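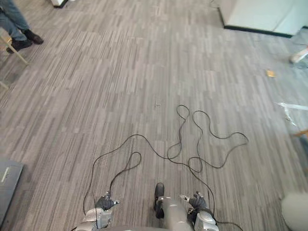
Black cable on the carpet tiles, before coiling.

Cable storage, part two
2 Dec 2019

In October I wrote about labelling. Sumathi Chacko replied that labels are of limited use if the cable itself comes out of the box in a knot, and she is right. These are my notes on coiling.

The difficulty with a thin, flexible cable is twist. If you wind it round your hand and elbow, each turn puts one full rotation into the cable. It stays there while the coil is tied and comes out as loops when the coil is dropped on the floor. Pulling on both ends tightens those loops into kinks, and a kink in a thin cable is usually permanent.

So the first job is to get the twist out. I do it on the floor, on carpet. A desk is too small and the free end keeps falling off it. Carpet also has enough drag to hold a loop where you put it, which a hard floor does not. Striped tiles are a nuisance for this, as a dark cable disappears against the charcoal streaks, but the ones in the office are staying.

Procedure:

Find one end and keep hold of it.
Open the tangle outwards from the middle. Do not pull on anything.
Where a loop stands up by itself, roll the cable between finger and thumb until it lies flat.
Work along to the other end and let that end spin freely.
Coil over-under: one turn normal, the next turned under, and so on.
Tie in one place only, with a hook-and-loop strip.

Over-under takes an evening to learn. The alternate turns cancel each other, so the cable can be thrown out straight afterwards. The one fault is that if an end passes through the middle of the coil you get a row of overhand knots when you pull it. Tie the end to the outside of the coil and this does not arise.

For coil size I use 200 mm across for anything thin. Smaller looks tidier in the drawer but the cable takes a set. I had a bag of 3 Trorow leads stored tightly over one summer and they still spring back into rings.

Angus Mahuika prefers a figure of eight laid flat — same principle, no wrist movement, more shelf space. I have no objection to it for long runs. It does not fit my boxes.

Part three will cover the boxes. I have two sizes of Roklow on trial and the lids on the shallow one do not close properly over a mains plug.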